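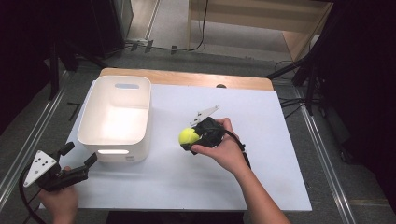 Tennis ball and bin at the big table.

Home About us Courses Fees Find us Contact

About Kornside

Kornside is a small evening school that teaches adults to repair the clothes they already own. We have been at it for six years, which in the world of evening schools makes us practically medieval. We run out of the old Toma shoe shop, upstairs from a bakery, and most people find us by smell and then have to be sent up one more flight.

The school was started by Stela Filip after she paid a tailor 440 dollars to alter a suit that had cost her less than that. She still has the receipt. It hangs framed by the kettle, and new students are encouraged to look at it while the water boils. Stela had spent most of her working life in the costume department of a touring theatre company, where a torn sleeve at interval has to be a whole sleeve by the second act, and she assumed everybody could do this sort of thing. She asked her neighbours. They could not. Two of them were throwing out trousers over a missing button.

What we teach

Beginners start with Mending One, a course once called Foundations of Garment Care until we noticed no one was enrolling. You'll learn to sew on a button so it stays on, take up a hem, close a split seam and patch a knee. By the end you will have opinions about thread. We apologise to your family in advance.

After that there's Knitwear, which is mostly darning and a bit of grief counselling for people who have met moths. Zips has its own course because zips deserve it. Our longest offering is Tailoring for the Stubborn, where you take apart a jacket in the first session and spend the rest of the term regretting it, and then, usually, wearing it.

We don't teach dressmaking. People ask every term. There are several good places in town for dressmaking and we're happy to give you their numbers, but our interest starts at the point where the garment has gone wrong.

How classes work

Classes are small, and the tutor will come round to you, so there's no point hiding in the corner with the good lamp. Bring something that needs fixing. Please wash it first. We have machines for everybody, all of them the same sturdy Poltance model, bought second-hand from a school that was closing its textiles room to make way for a café. They are heavy and the colour of old teeth, and they will sew through denim without complaint.

Needles, pins and ordinary thread are included in the fee. Fancy thread is not. If you want to mend a green jumper in exactly the green of the jumper, there's a haberdashery drawer you can buy from at cost, labelled in Stela's handwriting, and you are welcome to try reading it.

There is no exam and no certificate. We did print certificates one year, and a student used hers as a pattern for an elbow patch. It was a good patch.

The open table

Once a month during term we run an open table for past students and anyone they drag along. It's free, there's tea, and whoever comes last gets the wobbly stool. We keep a ledger of what gets mended there, and by the end of last term it stood at 1318 items. The biggest category is trousers. The smallest is a kite, entered under Other.

The Zanero fund

A former student, who has asked us to stop thanking her by name, left us enough money to cover fees for a couple of people each term. We call it the Zanero fund after the brand of the coat she repaired here and wore for years afterwards. To apply, write us a paragraph about something you'd like to fix. Spelling is not assessed — neither of our tutors can spell haberdashery without checking the drawer.

Enrolling

The next intake opens in April. Mending One fills first, Zips fills last, and we take that personally. Use the contact form or come up the stairs on a class night and ask. If you reach the roof, you've gone too far.

Last updated: 16th October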